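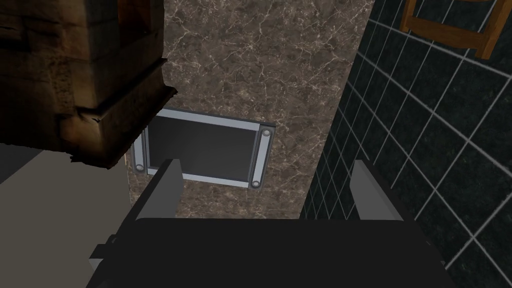 Flendcombe Village Hall Kitchen and Supper Club
Minutes of the June meeting, held in the small room at 7.30 pm

1. Welcome and apologies

The chair welcomed everyone, including four newcomers who had come along after the spring supper and stayed to hear the whole agenda, which is more than some of us managed the first time! Two apologies had been received, both from members away walking.

2. Minutes of the last meeting

Agreed as a true record, with one correction. Under item 5 the soup was leek and barley, not leek and potato. The cook was quite firm on this and the minutes have been changed.

3. Matters arising

The tea urn has been descaled and now boils in half the time. Everybody who has used it since is delighted.

The missing serving spoons came back in a carrier bag left on the hall step. There are more of them than we lost, so if anyone is short of a slotted spoon with a blue handle, please ask.

The side door still sticks. The parish has been told again.

4. The spring supper

A really happy evening. The Plavovby dumplings were the talk of the room, and we ran out before the last table had gone up for seconds. It was agreed that next time the plum filling should be doubled and the cheese filling left as it is. Several people asked for the recipe, and it will go in the newsletter once the quantities have been worked out for a family pan instead of a hall one.

Takings on the night were £706. After ingredients, hall hire and the replacement of one casserole dish we cleared £242, our best result for a spring supper so far. Warm thanks were given to the washing-up team, who were still singing at half past ten.

One criticism was noted. The queue for hot food crossed the queue for drinks, and people with full plates had to squeeze past the coats. The drinks table will go under the clock next time, with the coats in the committee cupboard.

5. New worktop for the kitchen

This took up the largest part of the evening, and it was a lively discussion in the best sense. The present worktop beside the cooker has swollen at the join and can't be wiped properly. Everyone agreed that it must go. What should replace it was less simple.

Guzmán, the stone yard on the Flendcombe road, has offered us an offcut of brown marble with pale veins at a much reduced price. Those who had been to look at it came back full of praise. It would be lovely for pastry and it would lift the whole room. Against this, a member who used to work in a bakery pointed out that marble marks if lemon juice or vinegar is left on it, and that a hall kitchen is used by a great many people who won't know that.

Other suggestions were stainless steel, which is easy to keep clean but noisy, and solid beech, which several of us love but which would need oiling. A proposal to put steel beside the cooker and a shorter length of marble under the window for baking was greeted with real excitement. It was pointed out that the window end is also where the toddler group mixes its paint. The toddler group's representative said they would be happy to move to the hatch.

Agreed: to go ahead with the mixed plan if the total comes in under £1,000, including fitting. The secretary will ask Guzmán whether the piece can be cut to length and have its front edge rounded. A second price for the steel will be asked for from Zorik, who did the sink at the school.

6. Bread mornings

The first two have gone wonderfully well. People who had never made a loaf went home with one under their arm, and the smell brought in passers-by who thought we had opened a café. The oven holds six tins comfortably and eight if they're turned halfway through.

It was agreed to carry on through the summer, with a rye loaf in July and flatbreads in August, when nobody will want the oven on for long. Flour will be bought by the sack and kept in lidded bins. Members are asked to bring their own tea towel and a tin if they have one.

7. Harvest supper

Numbers to be kept to 30 at the long tables, plus helpers. The menu is still open, but there was strong support for a big vegetable pie with a proper crust, baked apples, and a cheese board made up from whatever people can bring. The allotment holders have promised squash, onions and, if the weather is kind, sweetcorn.

A suggestion of live music was warmly received. The fiddle group will be asked whether they would play for an hour after pudding - not during, as last year it proved impossible to hear the raffle.

8. Any other business

The fridge thermometer has been dropped and needs replacing. Agreed.

Could whoever borrowed the large colander please return it before the next bread morning.

One of the newcomers offered to run an evening on pickles and chutneys in the autumn. This was accepted on the spot, and jars are now being collected. Please wash them and take the labels off first. They can be left in the box by the hatch.

9. Next meeting

July, same room, 7.30 pm. Worktop prices to be first on the agenda. Someone has kindly offered to bring a gooseberry tart.

The meeting closed at 9.10 pm.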